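Home | Shop | Kitchen Equipment | Contact

Sirko Countertop Crepe Griddle
August – by Inna Tymoshchuk

The Sirko is a single-plate electric griddle for cafes, small restaurants and market stalls. We sell it from our Graltden showroom and ship to Flevstead.

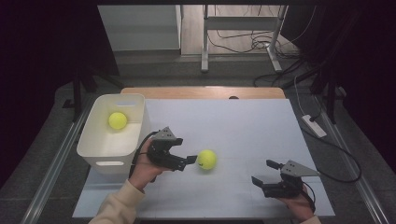
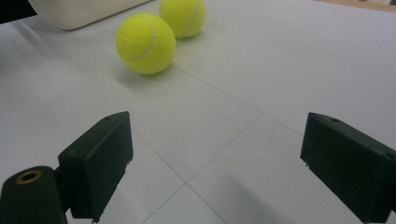
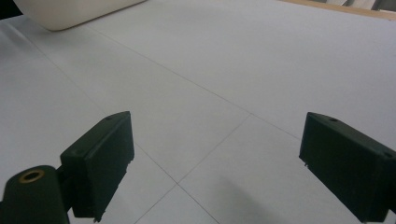
The plate is cast iron and needs seasoning before first use. Wipe on a thin coat of oil, heat on medium until it stops smoking, and repeat two or three times. Don't use soap on it afterward. A scraper and a dry cloth will do.

Power is 3,000 watts, so it needs its own outlet – do not run it off a power strip. The dial is marked in degrees and there is a separate on/off switch at the back. The drip tray slides out from the front.

Each griddle comes with a wooden spreader and a steel spatula. Spare spreaders are sold in packs of 2 under part number 201. We have sold more than 201 packs so far, mostly to places that make buckwheat galettes all day and wear them down.

Warranty is 2 years on the heating element. The plate is not covered for rust. For repairs, ask for Orysia Lysenko at the parts desk.

Related items
Romton Batter Dispenser
Romton Waffle Iron, Double
Sirko Griddle Cover
Crepe Spreaders, Pack of 2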